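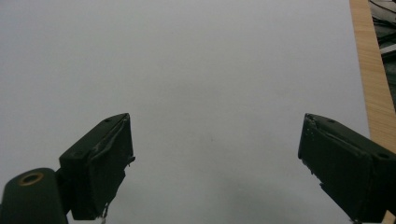 Pale work surface with wooden border, Clasilham workshop.

Progress Report to the Fundotow Program
April 26, 2022

Work Surfaces and Storage, Clasilham Workshop

The grant awarded to Prorumitz supports the renewal of work surfaces and storage in the main workshop at Clasilham. This report covers the second period of the award.

Surfaces. Of the 41 work surfaces included in the plan, all but 4 have been refinished in a plain, light color and returned to use. The remaining surfaces are in the Upadhyay annex, where the floor must be leveled before the furniture can be moved back. Small marks are being recorded at each monthly check and will be treated together at the end of the award.

Storage. A total of 128 bins have been labeled and assigned to shelves. Staff now clear all surfaces at the end of each session and return materials to the matching bin. The written procedure was revised once during the period, following comments from evening users.

Budget. Spending remains within the approved amount. An unspent balance of $700 under the supplies heading is requested for transfer to floor repairs in the annex.

Next period. The annex work is scheduled for completion in September. A final inventory and statement of accounts will follow under separate cover.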